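About Us

Okeo is a small software company that writes the bits of a robot most people never think about. We don't build arms, hands or sensors, and we'd be pretty hopeless at it if we tried. Other people make wonderful hardware, and our job is to help it work out where things are, decide what to do about them, and move without knocking everything off the table.

The company was started by Danilo Malabanan, who had spent a long stretch writing control code for packing lines and had grown tired of watching good machines stop dead whenever a box turned up slightly crooked. He began with a planner he wrote in the evenings, which he called Kundwood after the street he was living on, and he gave it to 2 former colleagues to try. They sent it back with a long list of complaints (we still have the list, and a few of the complaints are still open, sorry!). Those colleagues joined him the following November, and the three of them rented the back half of a former upholstery workshop, where we still are. The front half is ours now too, and the whole place still smells a little of glue on a warm afternoon.

What we make

Kundwood has grown up a good deal since then. It's our motion planner for robots with two arms, and it looks after the business of getting each hand to where it needs to be while keeping it well clear of the other one. That sounds simple until you've watched two arms both politely wait for each other to go first, which ours did for most of one winter. These days the planner works out who has the right of way before either arm sets off, and it will happily rethink the whole thing if something on the table has moved.

Bermúdez is the perception side. It takes in what the robot's cameras see and keeps a running estimate of where each part is and which way up it's lying, along with a measure of how sure it is. We're very fond of that last piece. A perception system that knows it's guessing is far easier to work with than one that is confidently wrong, and a lot of our customers tell us it's the reason they stayed with us after the trial.

Then there's Levwood, our tooling. It records everything that goes on in a run, lines up the camera views with the joint readings and the planner's decisions, and lets you scrub back and forth through the lot on an ordinary laptop. We wrote it for ourselves, grumbling the entire time about how long it was taking, and it has ended up being the thing visitors ask about most.

How we work

We do a great deal of our testing on small insertion jobs: pegs, cylinders, slots and recesses, set out on a white board on a dark table. It's humble stuff, but a peg and a slot will find the weak spot in your software faster than almost anything else we know. If the pose estimate is a hair out, the peg catches on the rim. If the wrist comes in at a poor angle, the fingers get between the camera and the very thing you're trying to look at.

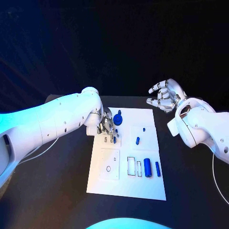
We keep simulation for the early days of an idea and move to real arms as soon as we decently can. Our regression suite has 2,758 simulated cases in it, and it runs every night while we're asleep, but we've all learned to be a bit humble about a row of green ticks. Before a release goes out, it also has to get through 119 trials on the bench, chosen by whoever worked on that release the least. The person who wrote the code always picks kind cases without meaning to, and we'd rather find the unkind ones here than have you find them for us.

Whenever something fails, we write it up in plain language and put it in a shared notebook, and the notebook gets read out over lunch at the end of the week. There are almost 800 entries so far. Some are a single line ("grasp was fine, calibration file was from the old mount") and some go on for pages, with diagrams and the odd apology. New starters spend their first few days reading it through, and they often come back with a question that makes the rest of us go a bit quiet and reach for our laptops.

Lighting is a favourite subject in there. Customers' sites are hardly ever lit the way an engineer would like, and a white part on a white plate can look like a different object altogether once the colour of the light changes. So we test under all sorts of colours, and Bermúdez leans on shape and edges more than it does on hue.

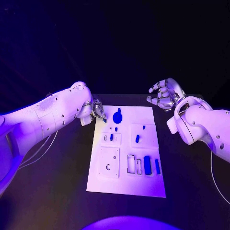

The other thing we fuss over is the last couple of centimetres before contact. Getting a hand across a table is mostly planning, but the final approach is where perception and control have to share the work, and for years ours passed the job from one to the other like a hot dish. We now run them together in a single loop, so that a fresh estimate of the part can nudge the fingers while they're already on their way down. It took three rewrites and a fair amount of tea.

Who we work with

Our customers are mainly research labs and smaller manufacturers who already own a robot, or are about to, and who want software they can open up and understand. We're happy to work alongside your own engineers, and we organise our licences so that you can read the code you're running. If your job would be better done with a simple fixture and a conveyor, we'll tell you so, and we've done that more than once over a first cup of coffee.

We don't have a sales team. If you write to us, your message goes to whichever engineer is on the desk that week, and you'll probably get a longer reply than you bargained for (Danilo is the worst offender).

Coming to see us

We love having people in. Our next open afternoon is on 5th July, and you're welcome to bring a part that's been giving you grief, so long as it fits on a table and doesn't leak. School and college groups can come at other times too, if you let us know how many of you there'll be and whether anyone needs step-free access. The side door is the one to use, as the front one sticks.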